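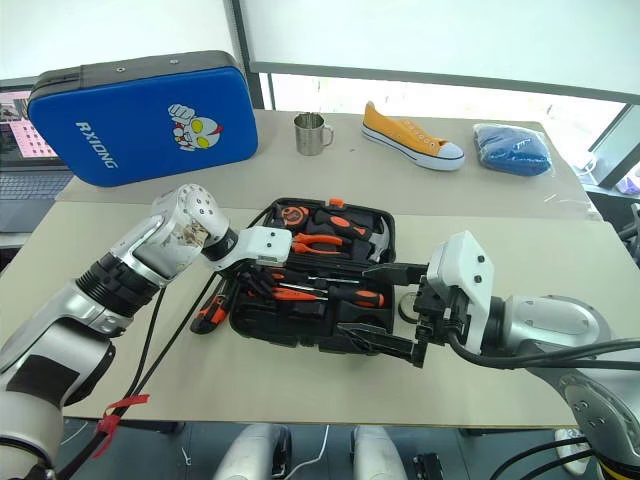
Repacking a Molded Tool Case

Last updated June 17, 2020

A blow-molded tool case closes properly in one arrangement only. Each compartment is shaped for one tool in one orientation, and a single handle lying across a rib will hold the lid open enough to keep the latches from seating. The procedure below covers a basic household set: tape measure, pliers, claw hammer, screwdrivers and utility knife. It applies with small changes to most sets sold in a flat plastic case.

Time required: 45 minutes the first time, including cleaning. Later repacks take 2 or 3 minutes.

What you need

The case and all of its tools
A flat table larger than the open case
A dry cloth and a second cloth, slightly damp
A soft brush (an old toothbrush is adequate)
Light machine oil
A paint marker in a color that shows on the case plastic
300 grit abrasive paper, only if there is rust

Step 1. Set up the table

Lay the case flat and open it fully. Both halves must be supported. If the lid hangs over the edge of the table, the hinge carries its weight, and a molded hinge that has been loaded this way many times will whiten and then split.

Move mugs, shoes and other household items to the back of the table or off it. Leave a clear strip on at least one side of the case for tools that are waiting to go in.

Step 2. Empty and clean the case

Take out every tool. Pull at the handle or body. Do not pry against the compartment wall with a screwdriver, as the retaining tabs are thin and do not recover once bent.

Turn the case over and tap out the grit. Brush the corners of each recess, then wipe with the damp cloth and leave the case open until dry. Do not use acetone or lacquer thinner on the plastic.

Step 3. Check the tools

Tape measure. Extend the full blade, wipe it with the dry cloth and let it back in slowly by hand. Confirm that the end hook slides a short distance on its rivets. This movement is intentional and corrects for inside and outside measurements.

Pliers. Open and close them several times. If the pivot is stiff, apply one drop of oil, work the joint and wipe off the excess. Oil left on the handles will transfer to everything else in the case.

Claw hammer. Hold the grip and try to twist the head. Any movement means the hammer should be repaired or replaced before it is used again.

Screwdrivers. Sort by tip type, then by length. Discard any with a rounded or chipped tip. Remove surface rust from the shafts with the abrasive paper, stroking in one direction, and finish with a thin film of oil.

Utility knife. Retract the blade fully and engage the lock if there is one. Do this before the knife goes anywhere near the case.

Step 4. Load the upper compartments

Load the hammer first. It is the longest and heaviest tool and the others are arranged around it. Set the head down into its corner, then lower the grip until it rests in the channel. If the grip rocks, the head is not at the bottom of its recess.

Next place the pliers, closed. Pliers left slightly open are the most common cause of a lid that will not shut on this type of case.

Place the tape measure last in this section, flat side down, with the hook facing the nearest wall. Press evenly with the palm.

Step 5. Load the screwdrivers

Lay the screwdrivers across the lower compartment with all shafts pointing the same way. Start with the longest. Where the compartment has individual notches, press the shaft in close to the handle first, then at the tip. Where it is an open tray, alternate thick and thin handles so that they lie level.

Step 6. Place the knife

The knife goes in last and comes out first. If its recess no longer grips, wrap one turn of cloth tape around the body, clear of the slider, to take up the slack.

Step 7. Mark the recesses

Write a short label in each recess with the paint marker: HAMMER, PLIERS, TAPE, KNIFE. For screwdrivers, mark tip type and size. Allow the paint to dry before covering it. Labels make a missing tool obvious, and they save time when someone else does the packing.

Step 8. Close and test

Lower the lid without force. It should meet the base along its full length before the latches are touched. Close both latches, lift the case by its handle and tilt it once to each side. A heavy knock is the hammer. A light rattle is usually a screwdriver.

Troubleshooting

Lid stands open at one corner: check the hammer head, then the tape measure.

Lid stands open along the front: a screwdriver handle is lying over a rib.

Latch closes but pops open: inspect the catch for wear. The Dedaveck and Ponance cases we have repacked use latches that snap off the pin and can be swapped. The Umham case has fixed latches, and a webbing strap is the practical repair.

Tools fall out when the case is opened: the case is upside down. Mark the lid TOP.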